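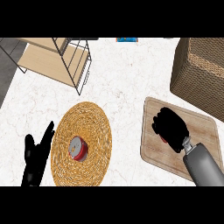

Relaxed performances – tell me your good ones!

Forum > Days Out and Theatre > Access and SEND

pliltine_mum
October 2022

Right, I need to gush somewhere and you lot are getting it. We took our youngest to the relaxed performance at the Gurnholm last night and it was WONDERFUL. He's autistic, mostly non-verbal, and has never made it past the interval of anything. He stayed for the whole show! House lights left on low, doors open all the way through, and the cast came out beforehand to show the children their costumes and the big drum so that it wouldn't be a shock later.

He spent most of the second half standing in the aisle flapping along to the songs and I didn't have to say sorry to a single person. I cried, obviously.

So who else does them well? We're in Pliltine but happy to travel up to 2 hours if there's somewhere to park close by.

tansy_and_co
Oh this has made my day. We've been going to the Gurnholm ones for ages and they get better each time. Did you ask for the visual story? They email it when you book if you tick the box, and it has the foyer, the toilets and the seats in it. My daughter reads hers in bed for a week beforehand and tells us all where we'll be sitting.

pliltine_mum
I didn't even see the box! Will tick it next time. He'd love that, he's very keen on toilets.

Bhutto_Dad
Glad you had a good one, but I'll be the grump. We went to the same theatre in spring and it was a normal show with the sound turned down a bit. Strobe still in, no chill-out room because it was "being used for storage", and an usher asked my son to sit down. He's 13 and six foot, and I do think people are kinder when it's a little one flapping in the aisle.

tansy_and_co
I'm sorry, that's rotten. Did you tell them?

Bhutto_Dad
Wrote twice. Got a voucher. Didn't use it.

quietcarriage
I think Bhutto_Dad has a point about age. My sister is in her thirties and nearly every relaxed show within reach of us is a panto or something with a talking bear in it. She likes musicals and murder mysteries! The only company I've found doing proper grown-up stuff is Isisness, who tour small halls. They did a ghost story with a "scary bits" card on each seat, so you could see what was coming and pop out first. She was in heaven.

pliltine_mum
Ooh, hadn't heard of Isisness. And Bhutto_Dad, you're right, I hadn't thought about how it changes as they grow. Mine is small and cute and gets away with murder.

D_Swati
Hello all, Daniyal Swati here – I help with front of house at the Gurnholm, though I'm posting as myself. Bhutto_Dad, I wasn't there in spring but I'm really sorry your son was spoken to like that. The chill-out room is now the upstairs bar, every time, with beanbags and a screen showing the stage so you can still follow the story. Ushers have a proper talk with a parent group before each run. Strobes are out for relaxed shows as of this season.

If anyone wants to come and look round on a quiet morning first, ring the box office and ask for a familiarisation visit. You can sit in your actual seats and try the doors. They're heavy and they do bang, we're working on it!

Bhutto_Dad
Fair play for answering. The upstairs bar is no use to wheelchair users when the lift's out, mind, and it was out in spring as well.

D_Swati
It is a fair point, and the lift is old. If it's down on the day we use the side room off the foyer. No screen in there yet.

quietcarriage
Can I ask about carers' tickets? Some places want to see a letter every single time and my sister finds it humiliating, having her life read out at the counter.

D_Swati
Once, when you first join the access list, and you can do it by email. After that it's on your account and you can book online like anybody else.

nell_from_the_coast
Butting in to disagree with the thread a bit, sorry. We've stopped going to relaxed shows and just go to ordinary matinees now, on the end of a row with ear defenders. My lad prefers a full dark theatre; he hates the house lights being on. I'd rather every matinee was a bit more easy-going than have one special afternoon a season that always clashes with swimming.

tansy_and_co
I'd love that too, but I wouldn't have dared take mine to an ordinary one at the start. The relaxed ones got her through the door.

nell_from_the_coast
Yes, true, we did 2 of them first and they gave me the nerve as much as him.

pliltine_mum
This is all so useful, thank you! I've got as far as ringing for a look round (they were lovely) and I'm eyeing up the November show. Does anyone know if you're allowed to bring your own snacks? He will only eat one kind of breadstick and they have to be in the blue tub.

D_Swati
Bring the breadsticks. And the tub!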